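About us

Clilico is a small language school on the first floor of the old seed merchant's building in Vatineck. We teach Persian, Urdu and English to adults, in the evenings and during the day, and we have 22 students to a term at most in each language.

The school was started by Samina Gondal, who had been teaching Urdu from her front room and ran out of chairs. Golshifteh Sadeghi joined a year later to set up the Persian side. The two of them still do most of the teaching and share the running of the place between them.

What we teach

Persian is taught at three levels. Beginners spend the first 5 weeks on the alphabet and on everyday speech side by side, so you will be able to order tea before you can read the word for it. The middle level works from newspapers, recipes and short letters. The upper level reads one novel over the year and talks about it, in Persian, for most of each class.

Urdu follows the same pattern. People who grew up hearing Urdu at home but never learned to read it have their own group, as they tend to be bored by the spoken lessons and lost in the written ones. Please tell us when you enrol if this is you.

English is for people already living here. It covers letters from the council, talking to the doctor, job forms and phone calls. There is no exam at the end, though we can point you to the college in Ahmadpour if you need a certificate.

How classes run

Each class lasts an hour and a half with a short break. Groups are never larger than 6 for conversation. Homework is set every week and takes most people an evening. We do not chase it, but the next lesson assumes you have done it.

Terms begin in September, January and April. You can join late in the first 3 weeks of a term and pay for the weeks that are left. After that we will ask you to wait. Fees are due before the second class and can be split into two payments. If you miss a class you can sit in on another group at the same level, if there is room – ring first.

We use our own printed workbooks for the beginners and Indum readers for everyone else. The workbooks are included in the fee. The readers are not, but the office keeps a shelf of second-hand copies that can be bought or borrowed against a deposit.

The building

The entrance is on the yard side, next to the bicycle rack. There is a lift, which needs a firm push on the button. We have two classrooms, an office and a kitchen. The larger classroom faces the street and gets noisy at five o'clock, so the listening lessons are held at the back. Parking in the yard is for the ground-floor tenants until six in the evening, and free for anyone after that.

The office is open from ten until two in term time. Outside term, leave a message and one of us will ring back, usually within a few days.

From our students 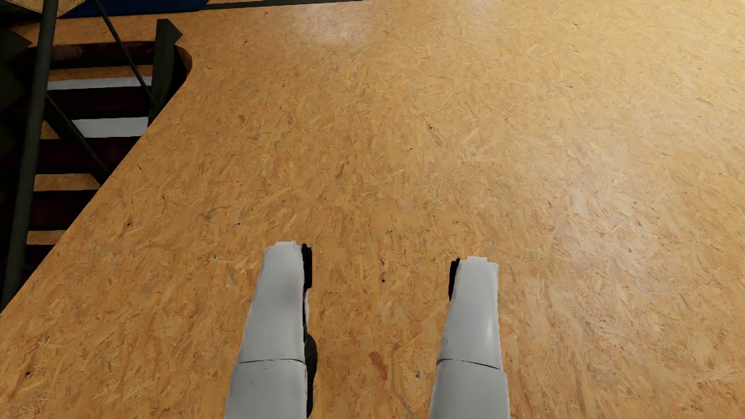 Farhana: I did the Urdu reading group from January and then again in April, as once wasn't enough for me. I can now read my aunt's letters without ringing my mother, slowly, with the workbook open. I'd like a Saturday class if there is ever one going.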